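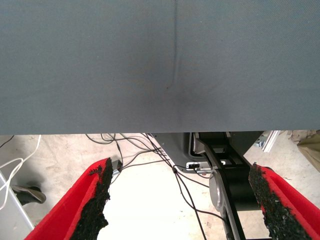

4.3 Running the Open Day Demonstration

1. Walk visitors to the marked line before you switch on the arm.
2. Start the Calau controller and wait for the ready message.
3. Load program 143.
4. Press Run. Keep one hand near the stop button until the cycle ends.
5. For a second showing, return the arm to its home position and repeat step 4.

CAUTION: Do not let visitors touch the gripper fingers while the power is on.

Note: If error 9 shows, press Stop and call Sewwandi Rathnayake at the Tiltavville desk.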